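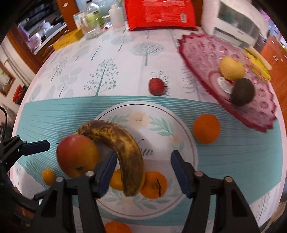
Which kind of accordion should a complete beginner borrow first? A small piano accordion with 34 keys, because the right hand works like any keyboard and you get the same note whether you push or pull the bellows.

I'm putting that up top as it's the thing I've been asked most since word got out that the Trerkivthorpe music library is adding accordions to its lending shelves this August. And yes, it's happening! I went over to have a look while they were still unpacking, and I came home with sore shoulders and a big grin.

The instruments come from Moradi, the old repair shop on the canal side, which is closing its showroom and keeping only the workshop going. The library took the lot. Most are piano accordions, a few are button boxes, and there's one battered little melodeon that I'd have walked off with if the desk hadn't been staffed. You need a regular library card and a deposit, and you can keep an instrument for 4 weeks before it has to go back or be renewed. Cases and straps are included. (Check the straps before you leave, by the way. Mine was set for somebody a good foot taller than me and I had to sit on the front steps and sort it out.)

The sheet music came along too, and that's the part I'm most excited about. The library has cataloged 1,751 pieces so far, everything from waltzes and polkas to church tunes and some pretty wild tango arrangements, and 1,108 of them are ready to check out now. The rest need new covers or a bit of tape. A lot of the older sheets have pencil marks from whoever played them last, fingerings mostly, and the library is leaving those alone. I'm glad. I learned half of what I know from other people's pencil.
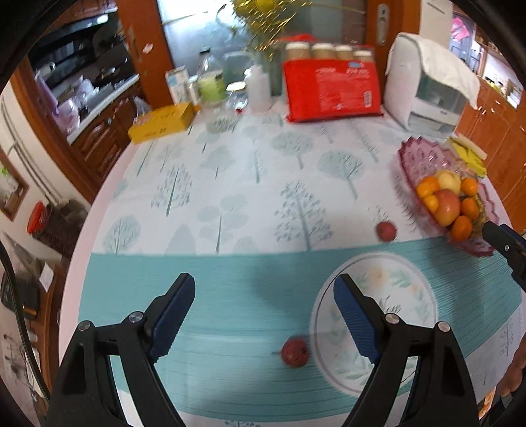

Now, if you've never held one of these things, go and try before you sign anything out. They're heavier than they look, and the bass side takes some getting used to since you can't see your left hand at all while you're playing. I spent my first month hitting the wrong button and hoping the chord would sound jazzy. The smaller models have fewer bass buttons, so you'll run out of chords sooner, but you'll also get through a whole song without your arm giving up. Button boxes are a different animal. Some of them change notes depending on which way the bellows are moving, like a harmonica does, and if you're coming from piano that'll drive you nuts for a while. Some people love it right away, though, so don't let me put you off.

Benska, the folk band that plays the summer dances, is running a drop-in hour at the library for anyone with a borrowed instrument. It's free, it starts at 6 p.m., and you don't have to read music. I've been to their sessions before and they're patient with beginners, and loud enough that your mistakes disappear.

Repairs stay with Moradi's workshop, so if a key sticks or a reed starts buzzing, take the instrument back to the library desk and they'll send it over. Please don't open it up yourself. I did that once with my own, a secondhand Prenditz, and I was picking wax out of the carpet for days.

Borrowing opens at 10 a.m. on the first morning, and the melodeon can't be reserved ahead of time. I asked twice.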